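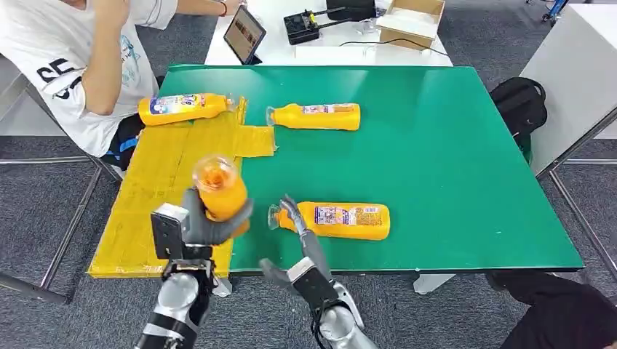 A reader from Millton wrote to me that her drinks always taste flat after the second day, and she wanted to know if she should add more sugar. My answer was no, she should first look at her syrup. She was mixing the sugar straight into cold water, and a part of it stayed at the bottom of the jug. After this letter I decided to write down the whole method for orange syrup, slowly and with all the small steps.

I learned to make it from a handwritten page that was kept in a kitchen in Breseck. The page was in another language and it gave the sugar by the glass, so I had to measure and weigh everything again. The amounts below are my own and I have used them for many winters.

What you need

Oranges with thick, clean skin, enough to give 314 grams of juice
The same weight of white sugar
2 lemons
100 grams of water
A fine grater, a sieve, a small pot with a heavy bottom
Glass bottles with good lids

The strange number for the juice comes from the first time I weighed it. It filled my bottles well and I never changed it. If your oranges give more juice, use more sugar in the same proportion.

Choosing the oranges

Take fruits that feel heavy in the hand. The color of the skin does not tell you much about the taste. In April I can still find good ones at the Nalon market, but they are sweeter and less sour than in winter, and then I add the juice of both lemons. In the middle of winter one lemon is enough. If you can get fruit without wax, take it. If not, wash it in warm water with a brush and dry it well with a cloth.

Step one: the peel and the sugar

Grate the colored part of the skin directly over the sugar. Stop when you see white. The white part is bitter, and this bitterness becomes stronger when the syrup stands. I grate only half of the oranges, the others I only squeeze.

Now rub the sugar and the peel together with your fingers until the sugar becomes damp and a little orange. It takes some minutes. Cover the bowl and leave it for two hours. I have tried to leave it overnight and I did not notice a big difference, so do what is easier for your day.

Step two: the juice

Squeeze the oranges and the lemon and pour the juice through the sieve. Do not press the pulp with a spoon. A cloudy syrup is not bad, but pulp sinks in the bottle and makes the last glasses unpleasant.

Step three: warming

Put the water and the sugar with the peel into the pot. Warm it on a low flame and stir until you do not feel any grains under the spoon. It should not boil hard. When the liquid is clear, take the pot from the stove, wait five minutes, and pour in the juice. Then put it back on the lowest flame for three minutes more, only until you see steam.

This was the step where I made the most mistakes. For a long time I boiled the juice together with the sugar, and the syrup tasted like marmalade - good on bread, but heavy in a drink.

Step four: bottling

Wash the bottles, rinse them with very hot water and let them drain upside down. Pour the syrup through the sieve while it is still hot. I use the small Aoun bottles, which hold 200 milliliters, and I leave a finger of space under the lid. Close them, let them cool on a towel, and put them in the refrigerator.

Keeping it

In the refrigerator I keep it up to two weeks. It is not a real preserve, so please do not store it in a cupboard. Write the day on a piece of paper tape. If you see foam, or if the smell is like wine, throw it away. You can also freeze it in an ice cube tray - one cube for a small glass.

How to mix the drink

Use one part of syrup and five parts of cold water. With sparkling water use a little more syrup, the bubbles make it taste less sweet. Stir from the bottom and add the ice at the end. For a hot drink I take one part of syrup, four parts of hot water and a thin slice of ginger.

If it is too sweet

Add lemon juice to the glass, not to the bottle, and taste after each spoon. The peel that stayed in the sieve can go into a cake or into yogurt. I dry mine on a plate near the window and mix it with black tea.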